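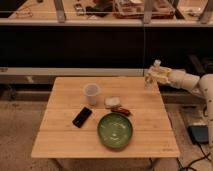

Small tables fill up differently from big ones, and most earlier work on clutter looked at desks or kitchen counters. We wanted the kind of table people eat a quick lunch at, then leave. The Halidham diary survey (178 households, collected in May) gave us the usual leftovers: something to drink from, something to eat off, a phone, a few bits of food or packaging. Figure 3 uses that mix. The phone lies at an angle on the left and the round green dish sits toward the front, with the cup standing farther back. Respondents at the Emoslow site described much the same thing — phone near one hand, dish near the body, drink pushed back out of the way.

We set no rule for what counts as messy. Raters got the word "cleared" and nothing else, which caused some arguments later (see Limitations). Items stayed fairly close to the middle of the table, as in the diaries. Edges were left mostly free on the near side. Wood grain kept plain so the small pale square item would be the hardest thing to spot; it is, going by the rater notes.

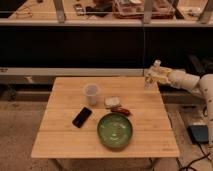
3.2 Adding a second drink

A lot of diary entries mention a second drink turning up before the first cup is taken away. Abou Jaoude raters called this "doubling" and we kept the term. It matters becuase a table with doubling was rated as more crowded even when plenty of bare surface was left. The added item could be a small clear glass near the right edge, well apart from the wider plastic cup. Ratings used the Bretus crowding scale, 12 points, no midpoint label.
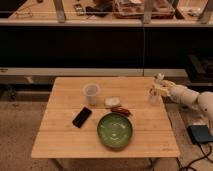

3.3 Closed containers

Majdi Kanaan suggested splitting open drinks from closed ones. Good call, should of been in the first draft of the protocol. An open cup has to be carried level and usually goes to the sink; a closed bottle can be moved any time, so people leave it.
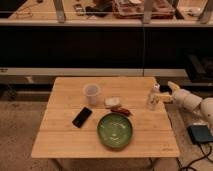
Placement was the next question. Diary households tended to park bottles at the back or in a corner, and cups wherever the last sip happened. We followed this loosely: the clear bottle with the white cap stands near the back right corner, the open cup over toward the upper left, and the reddish item lies between them and closer to the front. Of 2500 ratings collected, 1839 were usable. The rest were skipped pages or double entries, dropped before analysis. Corner bottles and mid-table bottles are reported separately in Section 4.

Figure 3. Lunch table layouts: base set (a, b), with small clear glass (c), with capped bottle (d).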